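Kitchen Notes: The Sink on the Second Floor

The shared kitchen on the second floor reopened in April after the plumbing work, and most of what follows is about the sink. People have been asking the same few questions at the front desk, so the answers are collected in this item. The room is open to everyone in the Jurgate building, and the rules are the same for all tenants.

The new basin is a single one. The old double sink had a leak under the left side that had been patched twice, and Frans Van Wijk from building services decided it was time to stop patching. A single basin fits a stockpot or a baking sheet, but it also means there is no second side for rinsing. If two people want to wash up at the same time, one of them has to wait. The busiest stretch is between 12 and 1.

Plates and flatware can be set down on the counter to the left of the sink while you wait for the basin. Please scrape food into the trash first. Bowls with something dried on the inside should be filled with warm water and left for a few minutes, then washed by the person who used them. Soaking overnight is not allowed. Anything still in the sink at 8 in the morning goes into the gray tub under the counter, and after 4 days the tub is emptied into the donation box.

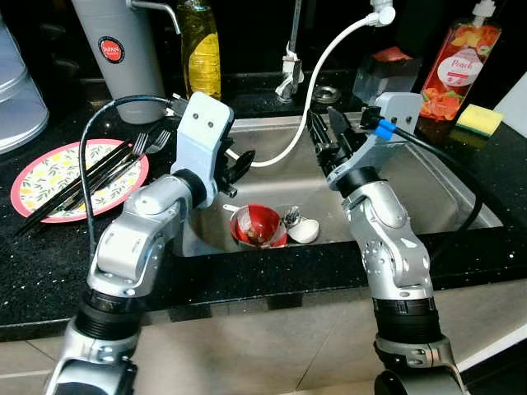 The dishwasher is still available, but it is not meant for everything. Chopsticks and small spoons fall through the rack and end up at the bottom, where they stop the spray arm from turning. Wash those by hand. The same goes for any plate with a painted pattern that you would like to keep. The machine runs hot and the colors fade.

Soment, the firm that did the plumbing, left a care sheet for the steel. It asks for dish soap and a soft sponge. No scouring powder, no bleach, and no steel wool. Wipe in the direction of the brushing and dry the basin at the end of the day if you are the last one out. The dark counter hides crumbs well, so run a cloth over it even when it looks clean. 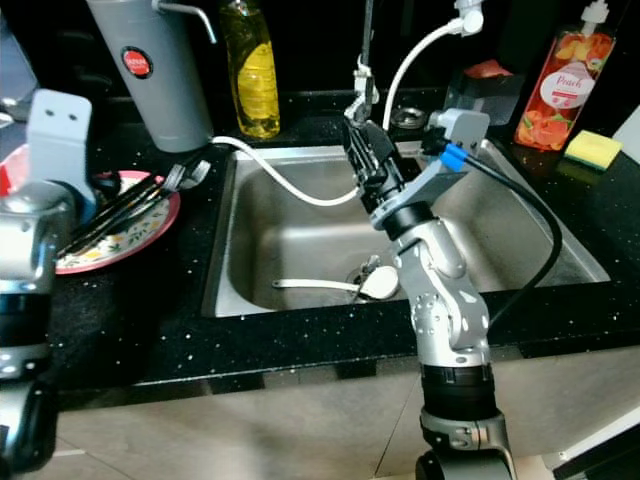

Spoons going down with the food scraps were the cause of most clogs in the old kitchen, and we would like to avoid a repeat. The strainer has to stay in the drain while anyone is washing. Lift it out only to empty it, and put it back before you turn on the water. Check the bottom of the basin before you leave, too. A white spoon with a long handle, lying down by the drain, is easy to walk away from. The white hoses near the faucet should be left where they are. If one of them is dripping or has come loose, call Frans at extension 80 and do not try to tighten it yourself.

Alun Humphreys has asked for a word about drying. Flatware should be dried and put back in the drawer, handles toward you. Wet spoons left standing in a mug leave a ring of water on the counter, and the mug then gets treated as storage for the rest of the week. Clean towels are in the cabinet by the door. Used ones go in the hamper and are washed every 2 weeks.
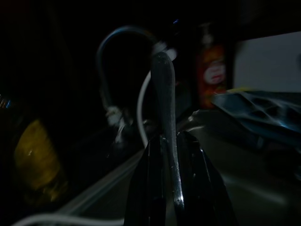
Refrigerator Shelves

The top shelf is for the Nendico office and the middle one is for Kramer. The bottom shelf is open to anyone. Put your name on what you bring in, and take it home before a long weekend.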